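Where the Soup Is Worth the Drive

I have been eating my way along the Tralham road for the better part of a year now, and if I have learned one thing, it is that a bowl of soup will tell you more about a kitchen than any steak can. A steak is mostly the butcher's doing. Soup is the cook's, start to finish, and you can taste the hour when somebody stopped paying attention.

Take the lentil soup at Segura, a narrow lunch place with fogged windows and a line out the door by noon. It comes in a heavy white bowl with a spoonful of sour yogurt and more black pepper than you would dare add yourself, and I have driven 10 miles in sleet for it and been perfectly happy.

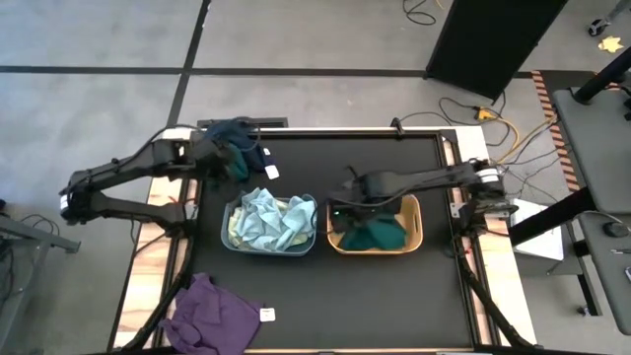
The bread matters too, of course. Segura buys from the Bremico bakery two streets over, and the rye arrives while the crust still crackles — you can hear it when they cut it, if you sit near the counter. I like mine with nothing on it until the bowl is half gone, and then with far too much butter.

Across town, Drastasa does a chicken soup that people argue over. It has dill, which some of my friends can't forgive, and tiny square noodles rolled out in the back every morning. I have tried them at home and spent a whole Monday covered in flour, with noodles the size of postage stamps drying on every flat surface I own.

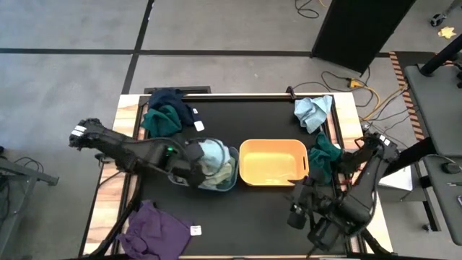
A good noodle soup needs room, and home cooks (me included!) always crowd the pot. Noodles swell, the broth goes cloudy, and before you know it you are eating a casserole. Think of a round basket with light blue and pale green cloth bulging out of the top, while a perfectly good yellow-orange tub sits empty right beside it. Get out the second pot. Boil the noodles there, drain them, and let them meet the broth in the bowl. 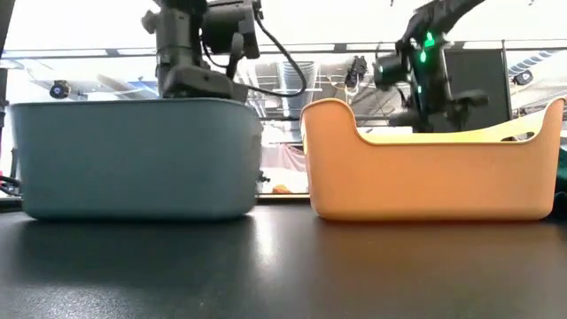
Leftovers are where I get truly fussy, so bear with me. Thick soups keep beautifully and most are better the next day, but the thin ones want to be cooled quickly and eaten soon. I keep the two kinds side by side with a narrow gap between them, like a blue-gray bin next to an orange basket, so the cold air can get around both. Dill goes in after reheating, and so does the yogurt. Segura sells its lentil soup by the quart after 2, and I usually bring home a loaf as well.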